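Plukent Kitchen Cell

The Plukent Kitchen Cell is a two-armed robot workstation sold by Dratent for trials of household cooking tasks. It was designed by Kauko Hirvonen and first offered in January as a lease, with purchase added later. The standard package covers both arms, two multi-fingered hands, a mobile base and 200 hours of remote support.

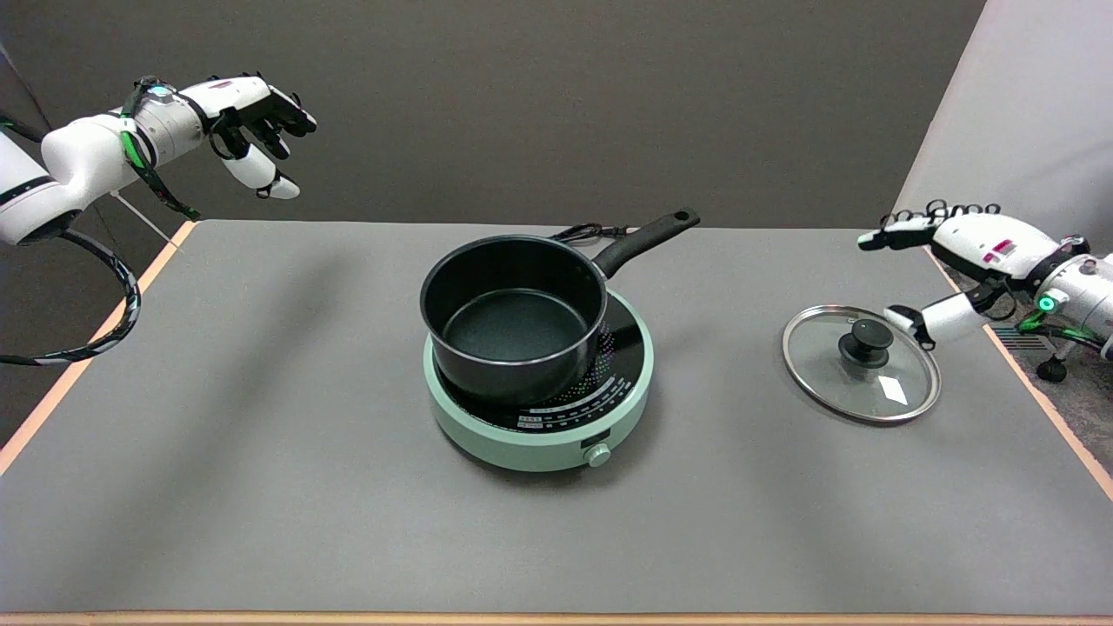 Plukent Kitchen Cell at a table with an induction cooktop, a saucepan and a glass lid.

Each hand is controlled separately, so one can work while the other holds position — a mode the manual calls "park." The task library contains 17 routines, among them lid handling, pan placement and knob turning. 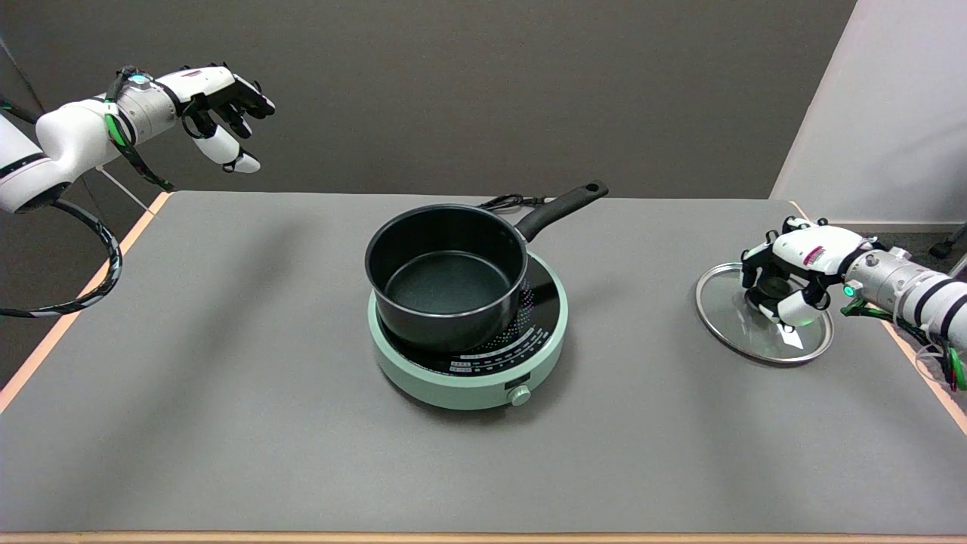 Lid handling is rated for round lids with a center knob. Flat lids and lids with side grips require the Jemgate add-on, which is licensed per arm. Software updates are issued through Dratent's Kaneko service portal. The warranty runs for 2 years and excludes the finger pads, which are treated as wear parts.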